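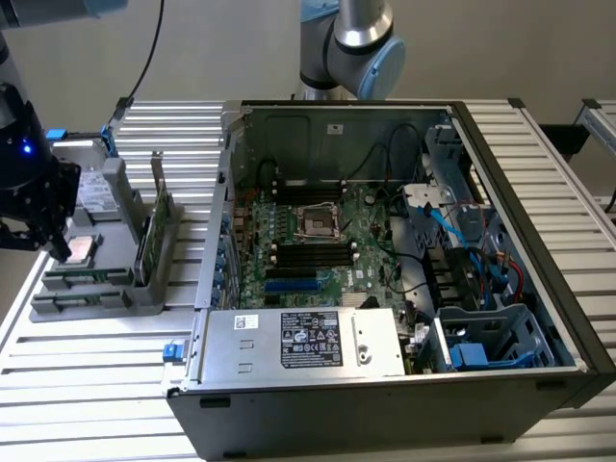 Minutes of the October meeting of the Ridville Residents' Association
Held in the small hall on Marton Road, beginning at 7:00 p.m.

The chair opened the meeting and welcomed the members. The minutes of the previous meeting were read and accepted with one correction: the word "drain" in item 4 should be "drains", as both of them were blocked.

1. Matters from the last meeting

The letter to the town about the street lamp at the lower end of Marton Road was sent. A short answer came, saying that the lamp is on the list of works. No date was given. The secretary will write again before the winter.

The bench near the bus stop was painted. Two members remarked that the green is darker than what was agreed. The meeting decided to leave it as it is.

2. Community garden

The garden group reported on the season. The tomatoes were poor because of the rain in early summer, but beans and squash did very well. All plots are taken and there is a waiting list. It was asked if a plot which was not worked since spring can be given to another person. After a long discussion it was agreed that the holder must first receive a written notice, and will have one month to reply.

The group asked for 200 dollars for compost and for a new hose. Approved.

The price from Després for the fence on the north side was presented. It is 258 dollars for the material only, without the work. One member thinks that the same posts can be bought cheaper at Dukora. The decision was moved to the next meeting, when both prices shall be on the table. 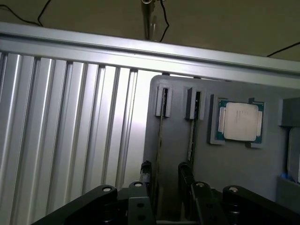 3. Autumn walk

The walk will follow the river path to the old mill and return by the school. Start is at 9:30 a.m. in front of the hall. Last year the tea was ready too early and was cold when the walkers came back — this time it will be made only when the first group reaches the school. Dogs are welcome, but on a leash.

4. Parking on Marton Road

Several members complained again of cars standing on the sidewalk in the evening, so that a person with a stroller must go down into the road. A proposal to print notices for the windshields was put to a vote and was not accepted. A second proposal, to ask the town for a painted line on the school side, was accepted with 2 votes against.

5. Newsletter

It was agreed to print 100 copies of the next issue, the same quantity as before. Texts should be given to the secretary before the end of the month. The editor kindly asks that articles are not longer than one page, and that recipes say for how many persons they are meant.

6. Other business

A child's blue raincoat was left in the hall after the seed exchange. It hangs now in the entrance.

The key to the side door turns with difficulty. The chair will bring some oil.

The meeting was closed at 8:50 p.m. The next meeting will be in the same hall, at the same hour.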